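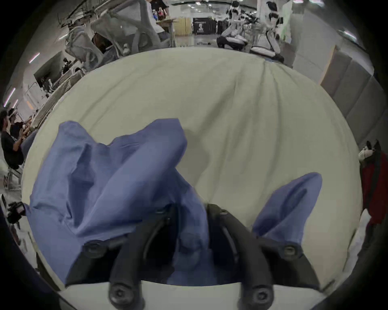
Blue cloth, mid-crumple.

Home Explore Notifications Messages Lists Profile

Sep 6, 2021

Payday at Britwood General was the 14th of last month. I mention it for the historians, as the hospital itself has moved on to calling it "the disbursement window." A thread on how you can work sixty hours in a ward laundry and be paid for none of them.

I should say 60 hours is the figure on my time card. The figure on my pay stub is 4. I have looked at both pieces of paper side by side for some time and they don't get any closer.

Background, for those of you with jobs that pay you. In spring the hospital moved all of its support staff (laundry, kitchen, porters, the night desk) over to an outside contractor called Gamage. Same building, same carts, same broken elevator. New lanyard.

Gamage doesn't do its own payroll. That goes to Pleden. Pleden doesn't do its own time cards. Those go through an app called Darkix, which wants my location, my contacts and access to my microphone before it will let me say I was at work.

So when the money didn't come I called Gamage, who said it was a Pleden matter. Pleden said they can only pay the hours they receive from Darkix. Darkix has a help page. The help page says to contact your employer.

I asked the hospital who my employer is. They said they'd get back to me. It was a pretty short call.

The nurses are still on the hospital's own books, by the way, and they got paid on time, and they've been very decent. One of them put a box of granola bars on the folding table with no note. I've eaten four. I'd have left a note too but I didn't want to put it in writing.

Someone in the replies asks why we don't just stop showing up. A few have. The kitchen lost two people to the warehouse out by the highway, and lunch on the third floor now arrives at a time you could fairly call dinner.

The rest of us keep going in because sheets don't wait, and also because the letter from Gamage says anyone who misses a shift during "the transition" goes to the back of the line for back pay. I didn't know there was a line. I'd like to know where I am in it.

What I'm owed, if you take my card over the stub, for everything since the app came in: a bit under 3,000 dollars. To a hospital that's a chair. I've seen the chairs in the new lobby. They're nice chairs.

We did a sort of protest on Thursday's, sorry, on last week's lunch break. Stood by the loading dock with signs on the backs of old menu sheets. Security came out, read the signs, and asked if we knew whether guards were on Pleden too. They are. He stood with us till one.

Local paper ran two paragraphs. The hospital's statement said it "values every member of the Britwood family." My actual family also owes me money, so I suppose that tracks.

Update, same evening: Pleden emailed. They've found a "sync issue" and corrected payments will go out in October. No day given, just October, like a season of television.

Landlord has been shown the email. Landlord does not watch television.

If you're on one of these contracts, take a picture of your time card every shift, before you clock out. The app only shows you the current week and then it's gone. The only reason I can argue at all is that I had a paper one going in my locker out of habit.

Muting this now, I'm on at five. Will post if the window gets disbursed.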